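Há quem fotografe o mar e há quem passe as tardes de agosto fechado numa arrecadação em Witstead, a apontar a objetiva a vidros de farmácia. É o caso da autora de Lumanlan, uma série de 35 naturezas-mortas que se mostra agora na galeria Flellham.

"Comecei com película e voltei à película", conta. O primeiro rolo saiu quase todo subexposto. "Media a luz na parede e esquecia-me do fundo. Perdi 20 fotogramas até perceber o erro."

Trabalha com uma só janela e um cartão branco como refletor. As exposições chegam a 5 segundos, sempre com cabo disparador - o chão da arrecadação é de tábuas e treme com os passos.

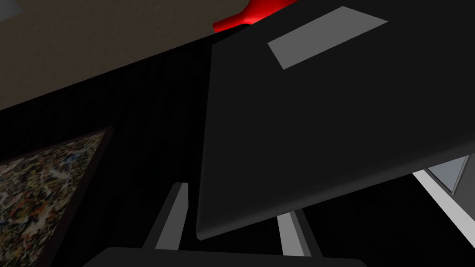
O preto foi o mais difícil de imprimir. A autora fez as provas na Dustus, em papel mate, e rejeitou as primeiras. "Uma superfície escura e lisa precisa de uma zona um pouco mais clara, senão fica um buraco. Um retângulo cinzento-claro em cima de um plano quase preto já dá a medida do resto." Os ficheiros foram digitalizados de novo e impressos a 300 pontos por polegada.

Sobre o próximo trabalho diz pouco. Quer sair da arrecadação e fotografar montras à noite, ainda a preto e branco. "Comprei um tripé mais leve. Por enquanto é só isso."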